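Wedding News: Mylene and Joss

Those of you who were at the hall in May will need no telling, but for everyone who has asked me at the shop or over the garden wall, Mylene Dumlao and Joss are married at last, and what a lovely day it was. I promised a proper write-up in the spring issue, then ran out of room because of the parking letters, so please forgive the wait.

Mylene will be known to many of you from her years at Brillier, the haberdashery on the corner, where she has matched more buttons and zips for this village than anyone could keep track of. Joss teaches woodwork at the upper school and plays the cornet, sometimes at hours his neighbours have mentioned to me. They met at the Ernix evening class in bread making, where Joss forgot his salt and Mylene lent him hers, and they have been going about together ever since.

The ceremony was at two in the afternoon in St Anne's, with the side door propped open for the warm air. Mylene came up the aisle with her mother on one side and her uncle on the other, in her grandmother's ivory dress, which she had taken in herself over the winter evenings. She had 4 bridesmaids, all cousins, and the smallest of them sat down halfway through the second hymn and stayed sitting, quite content, until it was time to go out again. Joss's brother was best man and read a poem in a very steady voice, though I noticed he kept hold of the lectern.

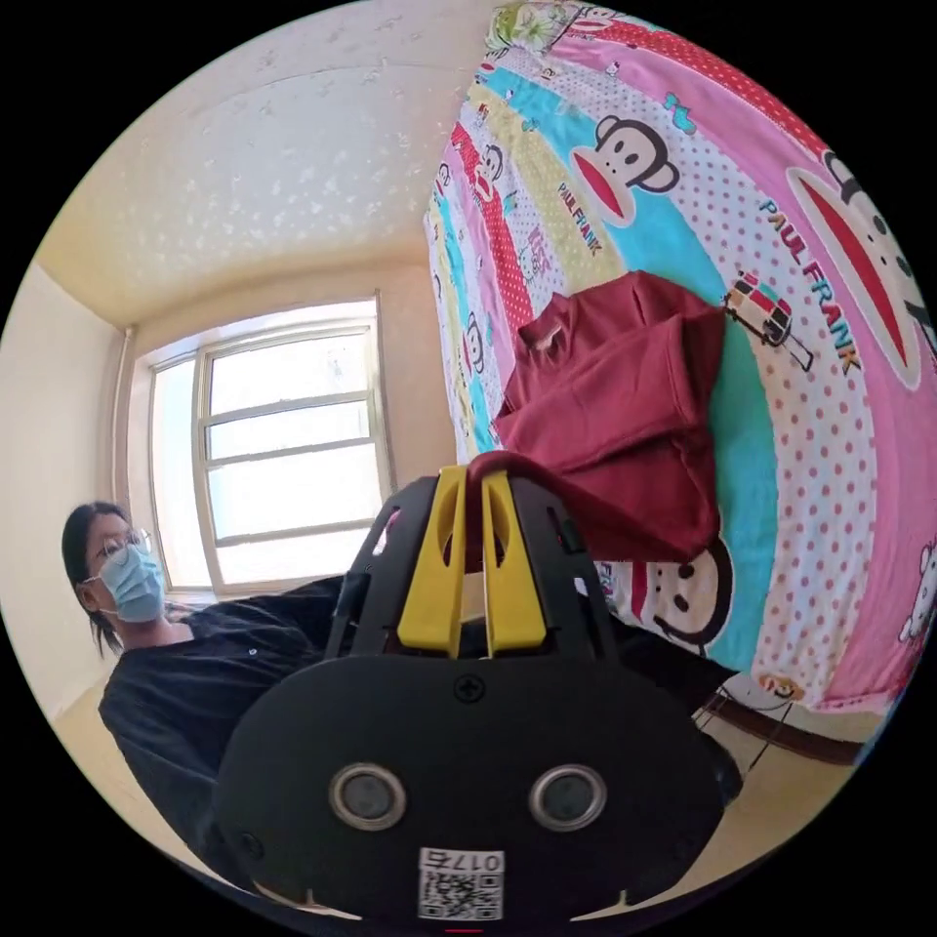
A gathered edge of maroon between two yellow fingers.

Afterwards we all walked down the lane to Dagdag, the long barn behind the orchard, where 62 of us sat down to supper. I do think it is one of the prettiest places for a party that we have, and I would say so even if my sister-in-law didn't take the bookings. There was roast pork and a great deal of rice, and noodles for a long life, and a lemon cake in three tiers that the groom's aunt had driven over from the coast on her knees – well, her husband drove and she held the cake. It arrived with one small dent, which was turned to the wall.

The speeches were kept to 15 minutes altogether, by order of the bride, and I believe that was very nearly managed. Her uncle went over a little when he got on to the subject of Mylene learning to ride a bicycle, but he had come a long way and we were all enjoying it.

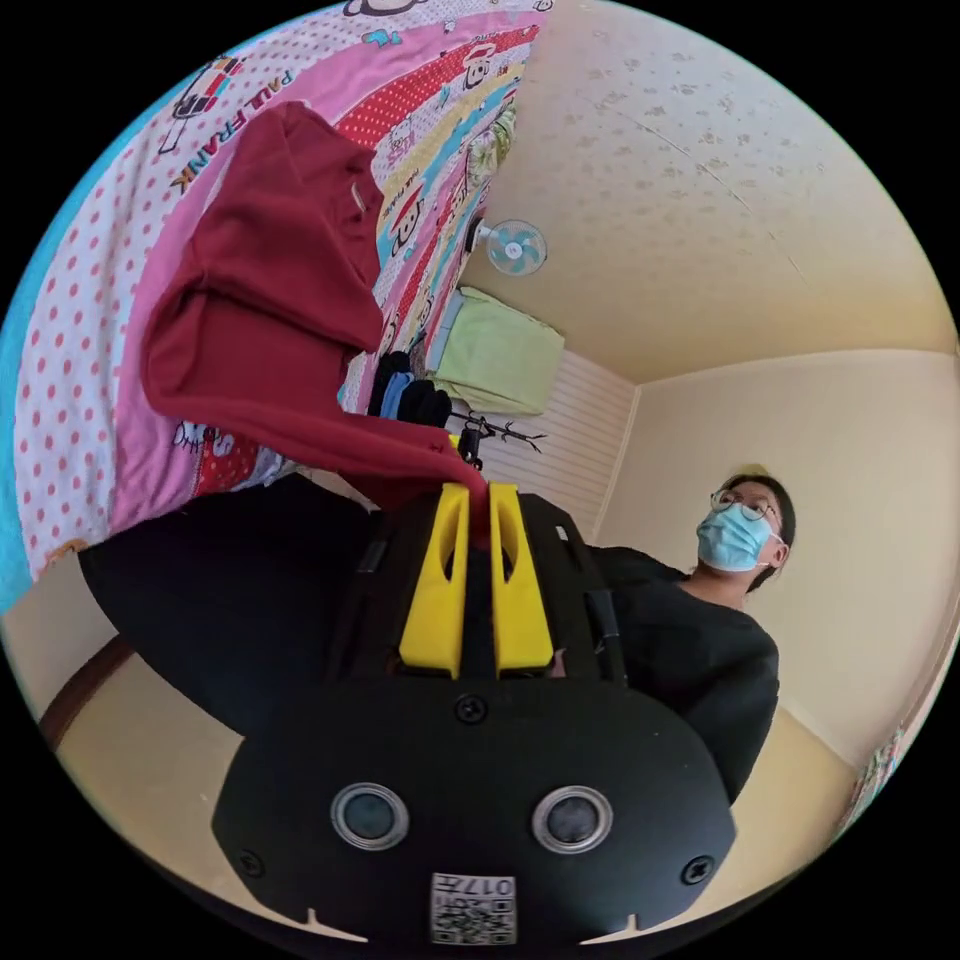
Then came the dancing, with music from Vusus, who some of you will remember from the harvest supper. They played until well past eleven, and Joss was talked into joining them on the cornet for two numbers. The bride's mother danced every single one. I managed three and then went to sit by the door with my shoes off, where I had a very nice talk with a gentleman about runner beans and never did catch his name – if you are reading this, sir, mine have come up beautifully.

The couple spent 9 days walking in the Lakes and had rain on most of them. They are now settled in the end cottage by the ford, and Mylene is back behind the counter at Brillier in the mornings. She asks me to thank everybody for the kind cards and presents, and to say that a blue casserole dish left at the barn is waiting for its owner in her front porch.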